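Soft goods and the grip rule: read the small print before you sign up

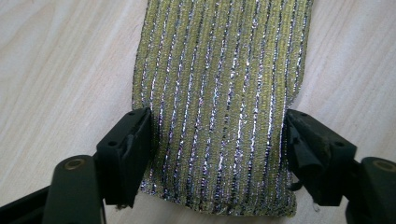 Striped knit between the jaws of a hand-held gripper.

The Pekine draft on handling textiles with grippers went out for comment in June, and members have been asking whether we plan to back it. Not yet. The draft runs to 30 pages, and the part that matters to anyone who works with cloth takes up less than one of them.

That part is section 7. It says a gripper used on fabric must hold it "without visible damage" and must do so for 300 grips in a row before the setup can be called fit for use. It sounds strict until you ask what fabric, and the draft leaves that to whoever runs the test. A shop could run all 300 on plain woven cotton, pass, and then put the same jaws to work on a ribbed knit with metallic thread in it. The certificate would look the same.

Anyone who has squeezed a knit strip from both sides knows the trouble. The sides bow in, the stripes wander, and a raw edge sheds fibers onto the table. Is a stray fiber "visible damage"? Was it there before the jaws closed? The draft has no answer, and it doesn't ask for the piece to be checked before the grip as well as after. We raised this with the Semport working group, who wrote the first version, and were told that inspection was "a matter for local practice." Then what is the rule for?

Wear on the jaws gets even less attention. Black plastic fingers pick up scuffs and scratches along the edges, and a rough spot that does no harm to a cardboard box can catch a loop of yarn. The draft wants jaws "kept in good condition" and stops there. No interval, no limit, no record. Kpodo's in-house sheet, which has been passed around freely and is only two sides of paper, at least tells people to run a scrap of fine knit over each contact face at the start of a shift and write down any snag. It's crude. It's also something a person can do at 6 in the morning without a lab.

Hand-held grippers are in the draft too, under the same wording as fixed arms. I have my doubts. How hard the jaws close on a hand-held tool depends a good deal on who is holding it, and 300 grips by one careful person prove very little about the next person along. If the authors want one test for both, they should show some numbers. The annex has none.

Our group in Grultville has sent back 16 comments. Most are small. The ones we care about ask for a named set of test fabrics with at least one stretchy knit, a check of the cloth before and after each run, a wear limit for jaws, and a separate test for hand-held tools — or a plain statement that they aren't covered.

Replies are due before the next draft. Members who want a copy of our comments can ask at the front desk or write to the usual address. If you have your own records of snags or pulled threads, send those as well, even if they're messy.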